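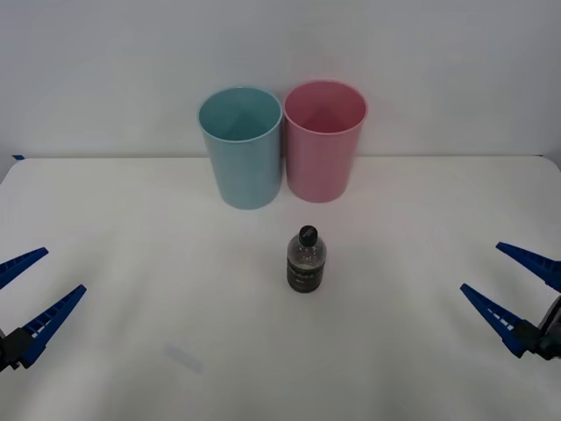

Adelmo Melis
Contributing writer, home and kitchen

I've been washing dishes by hand for most of my adult life, so when I say a drying rack has made me happy, please understand that I've been through a lot of drying racks. The Trollska is the first one I'd buy again tomorrow.

It's a two-tier rack that folds flat, with a sloped tray underneath and a little spout you can turn to face the sink from either side. Plates go on the bottom, cups and bowls on top, and the silverware holder hooks on wherever you like. I hang mine on the left because I'm left-handed (my old Drandby had its holder fixed on the right, and I spent four years reaching across wet plates to get to it).

What I love most is the top shelf. The wires are set close together and tilt a bit toward the back, so a plastic tumbler sits upside down without tipping over and air can still get up inside it. Plastic is always the last thing to dry in my kitchen. Glasses and plates are done by the time I've wiped the stove, and the cups are still holding a ring of water at bedtime. With the Trollska, I wash up after dinner, go to bed, and everything is ready to put away at 7 a.m. – even the tall cups my kids use for milk!

The spout works well too, as long as your counter is level. Mine isn't, quite, and for the first week I had a puddle in the back corner of the tray. A folded piece of cardboard under the rear feet fixed that. My neighbor Qianru Ding has the same rack on a perfectly flat counter and has never had a drop out of place, so blame my house.

A few complaints. The silverware holder has three sections, and the smallest is too narrow for anything but chopsticks or a couple of teaspoons. The folding hinge pinched my finger twice before I learned to hold it lower down. And big cutting boards don't fit anywhere. I lean mine against the backsplash, same as always.

I've had it since April and there's no rust at the joints so far, which is where the Drandby gave up. The feet haven't marked the counter. The tray lifts out in one piece and I scrub it with dish soap and an old toothbrush when the corners start to look cloudy.

If you have a big family and one sink, get the wider version. For the three of us, the regular size is plenty, and I still fold it up when company comes over – it slides right in next to the baking sheets.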